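The Last Day at Murex

When Noémie Guillot came to Hunau, she had one suitcase and a paper with the address of the Murex office. She was 30 years old and she believed she would stay until July. She stayed much longer, and now she was writing her last letter.

All her work was letters. People wrote to the company because their water bill was wrong, or because the meter made a noise at night, and Noémie answered them. She kept the strange ones in her memory. A man from Pestville had written 62 times about the same pipe. In the end he did not speak of the pipe anymore. He wrote about his wife, who was ill, and about the plum tree that she had planted behind the kitchen.

Noémie was not allowed to answer such things. The rule said: name, bill number, polite closing. But one evening she wrote under the polite closing, "How is the plum tree?" 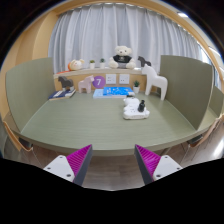 The bear on the ledge, in front of the curtains.

His reply came after nine days. The tree was well, he wrote. His wife was not. He thanked Murex for its interest, and he paid the bill, with 200 too much. She sent the money back, and he sent it again.

Mr. Maillard, her chief, found the letter in the folder. He read it standing, with his coat still on.

"Is this our business?" he asked.

"No," said Noémie.

He put the letter back in its place, very straight, and went home. He did not mention it to her again.

Now it was late and the others had left. She had one sheet of paper and the address in Pestville, which she knew by heart. She wrote the name. She left out the bill number. Then she sat for a long time, listening to the elevator go up and down, and thought how to begin.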